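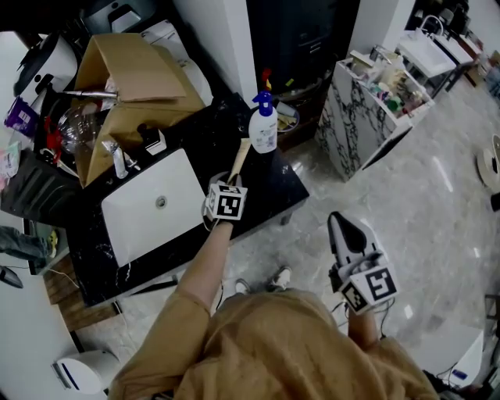

Black marble, white ceramic and chrome in the bathroom.

Magazine > Town and Work > Conversations

The water in Jurora is hard, and she has been fighting with it for 8 years

The head housekeeper of the Hotel Navarrete asked me to come at two in the afternoon, when the morning work is finished and the new guests are not yet at the door. She agreed to speak with me on the condition that I do not print her name. "The guests know me as the lady with the keys," she told me. "It is enough."

We sat in the linen room on the ground floor, between shelves of folded sheets. It was warm there and smelled of ironing. The hotel has 50 rooms, and she has worked in it for eight years, the first of them as a cleaner on the upper floors. Before that she lived in a village on the other side of the Vevorov, where the water comes from a spring and is soft.

"I did not know what hard water is," she said. "At my mother's house you wash a glass, you put it upside down, and it is clear. In my first week here I washed the glasses in one room three times. I thought the soap was bad. Then the older woman who trained me laughed and showed me the inside of the kettle."

Jurora gets its water from wells in the limestone above the town. It is good to drink, and many people in the town are proud of it. But everything the water touches, it marks. I asked her which part of a room suffers first.

"The shower head, always. The small holes close one after another, and the guest calls the reception and says there is no pressure. The pressure is fine. We take the head off and leave it in a bowl of vinegar during the night. In the morning you can push out the white stones with a needle."

She uses vinegar for shower heads and kettles, and she is strict about where it may not go. The older bathrooms were rebuilt before her time with stone counters, and stone of this kind does not accept acid. A young cleaner once put lemon on a marble top to make it shine. The place became dull and stayed dull, and the hotel had to call a man to polish it.

"I was not angry with her," she said. "In her home they use lemon for everything, and her home has tiles. Who should have told her? I should have told her. So now I tell everyone on the first morning, before they get the key."

What does she use on marble, then? Warm water, a drop of dish soap, a soft cloth, and after it a second cloth that is dry. She repeated the part about the second cloth several times during our talk. In her opinion most of the cleaning in a town like this one is drying. If the water does not stay, the lime does not stay either, and you do not need the strong bottle from the top shelf.

I admitted that in my own apartment I never dry the faucet. She looked at me with some pity.

"Do it for one week in the evening, when you brush your teeth," she said. "It takes you less time than looking for the toothpaste cap."

The sheets and towels are a different matter. For many years the hotel washed them in the cellar, with 2 old machines that broke every winter. The heating parts were covered with lime as thick as a finger, and the towels came out so stiff that guests complained about their skin. Two years ago the owners gave the washing to Linis, a laundry at the edge of the town which softens its water before use. She was against this decision and she does not hide it.

"I thought they would lose our pieces and send us somebody else's. And in the beginning they did! One time we received 141 tablecloths, and we do not have a restaurant. I counted them for the driver so he would believe me." She laughed for a long time about it. "But the towels are soft now. I must say it, they are soft. My hands are also better."

The cellar machines are gone, but she kept one small washer for the cleaning cloths. These she does not give to anybody. They are sorted by color, one color for the basin, one for the toilet and one for mirrors, and no softener is permitted near them. "Softener makes a cloth lazy. It pushes the water and does not drink it."

I wanted to know if the hotel has thought about a softening system for the whole building. It has been discussed, she answered, and a firm came in March to look at the pipes. The difficulty is the age of the house. Half of the pipes run behind walls with painted plaster, and to reach them somebody would have to break what the town wants to protect. She also has a private doubt. She tried soft water again when she visited her sister across the river, and she could not get the soap off her arms.

"It felt like I was never finished washing," she said. "As a child I did not notice this. Maybe I am from Jurora now."

There was a knock, and a colleague asked for the key to the second floor. She gave it from the ring without looking at it. I used the moment to ask my last question, what she notices when she sleeps in another hotel.

She does not travel much, she said, but when she does, she checks the back side of the faucet, where the metal meets the counter. The front is cleaned by everyone. At the back there is often a gray ring that has become hard, and then she knows that the people who work there have too many rooms and too few minutes.

"I do not write a bad review for this," she said. "I take it off with an old toothbrush before I go to bed. My husband says we are on holiday. I tell him yes, and I am enjoying it."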